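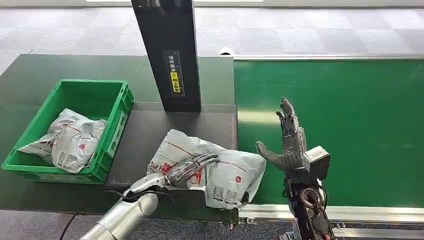 White mailers by the crate, with the green belt just to the right.

Welcome to the parcel page! I've been promising this little gallery for ages, and every time I sat down to do it another crate turned up. I look after the outgoing and returned parcels for Jultivetti, our small mail-order shop for yarn, buttons and sewing bits, and most of my day goes by at a table in the sorting room. People who order from us see the pretty website and the finished parcel on their doorstep, so I thought a few of you might like a peek at the middle part.

The white plastic mailers are the stars here. We used to use cardboard for everything (I still have a tower of flat boxes I can't bring myself to recycle) but for soft things a bag is so much easier. Yarn squashes down nicely, a bag slides into a mailbox, and I'm not spending my evenings with a tape gun. Buttons and scissors still get a box, don't worry!

The way I like to work is crate on the left, one bag at a time in the middle, label side up, then off to the belt. If a label has folded over on itself I smooth it down with the side of my hand before it goes anywhere. A code with a crease through it is the thing that slows us down most, and it takes two seconds to fix. Okay, sometimes ten. Those bags are slippery.

On a normal day we handle about 700 parcels. In October it gets a lot busier -- sweater season, and everybody decides to start a gift blanket in the same week. Last year's record for a single morning was 473, and I celebrated with a very large cinnamon roll.
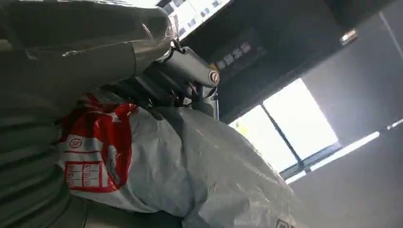 A courier bag with the red SF logo and the blank-form style grid below it.

I have a soft spot for the red printing on these. It makes the bags so easy to spot in a mixed pile, even when they're all scrunched up and the logo has landed halfway around a fold. The plain white ones we tried from Thampi were perfectly good bags, nice and strong, but you had to turn every single one over to find out which way was up. By lunchtime my wrists had opinions.

If you're sending something back to us, please press the extra air out before you seal the bag. A puffy bag rolls, takes up twice the space in a crate, and always seems to settle with its label underneath. Fold the spare plastic to the back, too, and keep the label on the flattest part you can find. Three skeins or a whole sweater's worth, it's the same trick.

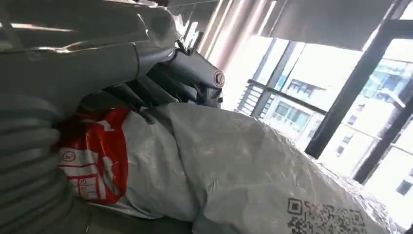

Parnitz, May 18, 2021

Big, bulky bags like this one are my favorites to guess at. All those soft creases, and the light on the plastic -- I always want to give them a squeeze. My money is usually on blanket yarn, and I'm wrong more than I'd like to admit.

The larger size doesn't sit well in the crates, so I fit 18 of the ordinary ones in first and lay a big one across the top if there's room. When there isn't, it waits its turn on the table and goes out on its own.

I'm hoping to add more pictures once the summer colors are in, including some of the Wadoncombe cotton, which so many of you have been asking about. It'll be going out in the smaller mailers, and orders for it open on the shop page next week.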